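Sorting by Feel: Daryna Kovalchuk on the Nornetard Grasping Study

When Daryna Kovalchuk joined the manipulation group at Bodthorpe, the standard test set consisted of blocks and cups. She replaced most of it with hex keys. "A hex key is thin, it rolls, and the grasp point changes with the pose," she says. "A policy trained on blocks closes on air."

The study, run under the project name Nornetard, compares 2 ways of training an arm to move keys in and out of a shallow container. Both use the same 2,081 demonstrations. The first learns from the complete recording. The second learns only from the segment between approach and lift, which Kovalchuk calls the contact window.

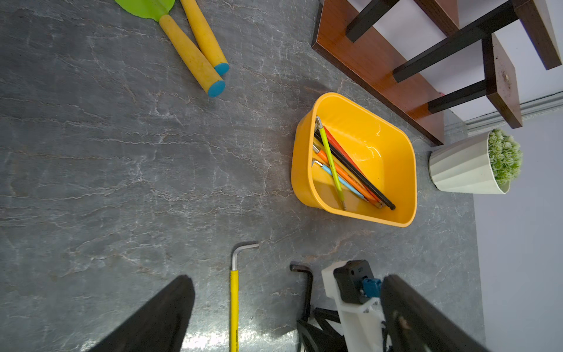

Wrist camera view: sleeved hex keys in the yellow bin and on the floor.

Each method was evaluated on 201 trials. The contact-window policy completed 78 percent of its grasps. Kovalchuk declines to call that a strong figure. "It is a usable baseline. The failures are more informative. Most of them occur when keys lie parallel and touching, and the fingers take two."

Her colleague Fedir Romaniuk, who wrote the labeling software, considered the segment boundaries the weak point. "We started with a fixed time offset. It was wrong on slow operators," he says. The boundaries are now set from finger position and motor current.
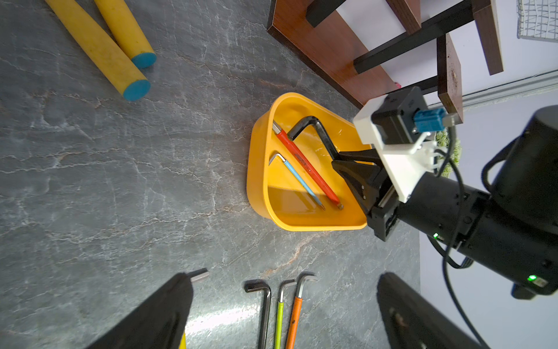

Marble-patterned flooring was kept throughout, despite objections from Joscha Hagedorn, who maintains the vision code and wanted a plain mat. "Glare costs us detections," Kovalchuk says. "I would still take that over a result that holds on one mat."

The group plans to repeat the trials in June with a second arm at Olen. Kovalchuk wants the keys unsleeved for that round. "Color is doing some of the work at the moment, and I can't yet say how much."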